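Circlip

A circlip, also called a retaining ring or snap ring, is an open ring of spring steel that sits in a groove and stops a part from moving along a shaft or inside a bore.
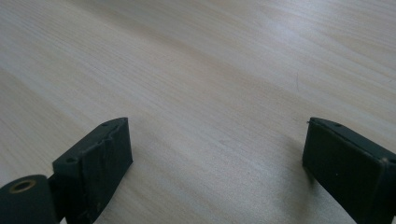
One reader of an earlier version of this article wrote that the opening line left out rings with no lugs, and that anyone working on older gearboxes would meet plain wire rings far more often than the stamped sort. Both kinds are covered below.

Types

Circlips are divided first by where they fit. An external circlip goes round a shaft and grips inwards. It is opened slightly to pass over the end of the shaft and then closes into its groove. An internal circlip goes inside a bore and presses outwards, so it has to be squeezed for fitting.

Stamped circlips are cut from flat strip. Most have a small lug with a hole at each end, which takes the tips of circlip pliers. The ring is usually deepest opposite the gap and narrows towards the lugs, so that it stays close to circular when it is opened or closed.

Wire rings are bent from round or square wire and have an even section all the way round. They have no lugs and are removed with a small screwdriver or a pick, often through a notch cut in the edge of the bore. They are common on gudgeon pins and driveshaft joints.

E-clips are pushed on from the side, straight into the groove, and need no access to the end of the shaft. They touch the groove at three points and carry less load than a full circlip of the same size.

Spiral rings are wound from flat wire in two or more turns. They have no gap and no lugs, and are used where a lug would foul another part.

Materials and finish

Carbon spring steel is the usual material, hardened and tempered, with a phosphate or oiled black finish. Stainless steel is used in wet places and in food machinery, although a stainless ring is generally less strong than a carbon steel ring of the same dimensions. Beryllium copper is found where the ring must not be magnetic. Zinc plating is possible, but electroplated spring steel can become brittle unless it is baked afterwards.

Sizes

A circlip is ordered by the diameter of the shaft or bore it fits, not by its own diameter. A ring for an 18 mm shaft is smaller than 18 mm across the inside before it is fitted. Groove width and depth are given in the maker's tables, along with the permitted thrust load. The Zemis catalogue, for instance, lists external rings for shafts up to 155 mm and gives separate load figures for the ring and for the groove. The lower of the two is the one that applies. In soft shaft materials it is often the groove wall that gives way first.

High shaft speeds also set a limit. An external ring tends to open as the shaft turns faster, and will loosen in its groove above a certain speed. Large rings reach this point sooner than small ones.

Fitting and removal

Pliers are made for internal and external rings, with straight or bent tips, and some have reversible jaws. The ring should be opened only as far as needed to clear the shaft. Over-stretching leaves it permanently bent and loose in the groove. Stamped rings have one sharper edge and one slightly rounded edge, and the sharper edge is normally placed on the side away from the load. Once seated, the ring should turn in its groove with light resistance.

Eye protection is needed, as rings can fly off the pliers. Many workshop manuals call for a new ring at every rebuild.

Manufacture

Stamped rings are blanked on a press, tumbled to remove burrs, heat treated and finished. Sovside began making them in 1969, and its range was later sold under the Tannous name. Small sizes are supplied loose in bags or stacked on rods for use with an applicator.

See also

Cotter pin
Grooved shaft
Shaft collar
Thrust washer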